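Hulme Practice for Household Handling

The Hulme Practice is a voluntary set of working rules for recording handling tasks with hand-held grippers in ordinary homes. It grew out of a handbook put together by Thaís Bastos while she was training new operators at Zirnarero, and it was later taken up, with a good many friendly arguments over wording, by the service firm Cosska. The current edition has 14 rules in three chapters, covering the room, the grip and the record.

Background

Early guidance at Zirnarero had been written for a bench in a lab, where every object had its spot and the floor was bare. Bastos felt this left operators poorly prepared for real homes, with their crowded tables, blankets, bags and shoes by the wall, and she began keeping notes on what people found hard. Those notes ran to 34 pages by August, and the first edition (much shorter, to everyone's relief!) was drawn from them.

The room

The first chapter asks that a home be left the way the household keeps it. Operators may move a thing only if it is breakable and in the way of their feet, or if the household asks them to.

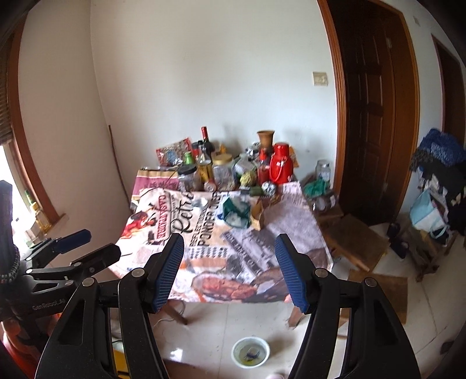
Cables get a rule of their own. A cable on the floor is to be pointed out to everyone taking part before work begins, and an operator who has to step backward should look first and then step, even if it spoils the take. Bowls or pans with water in them are treated with the same care, and a dry cloth has to be within reach of anyone working over tile. Personal papers, medicine labels and family photographs are to be covered or put away by the household, never by the operator.

The grip

The second chapter is the one most people know, and it is written in a kindly, patient tone that owes a lot to Bastos. Both finger pads should meet the object at close to the same height, and the squeeze should be only as firm as the lift calls for. Light plastic containers are recommended for beginners, who are told to hold them low over the floor, pause for a slow count of three, and set them down again before trying anything heavier.

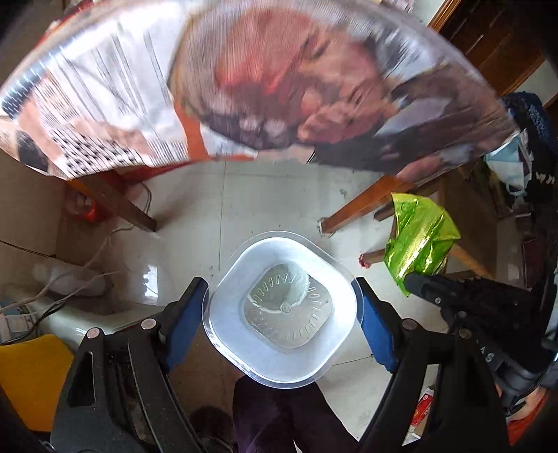 Glass is left until an operator has finished 11 practice sessions, and knives are left out altogether. The chapter also has a short passage on tired hands, which suggests swapping operators well before anyone starts to complain.

The record

The last chapter deals with notes. Failed grips are kept along with the good ones and marked plainly as failures. Each session sheet lists the room, the objects handled and anything dropped or damaged, and the household is given a copy to keep.

Reception

Cosska uses the rules nearly word for word. Hakenico, which makes finger pads, has adopted the second chapter but keeps its own session sheets, finding the original ones rather long.

See also

Bench handling
Informed consent in home recording
Operator fatigue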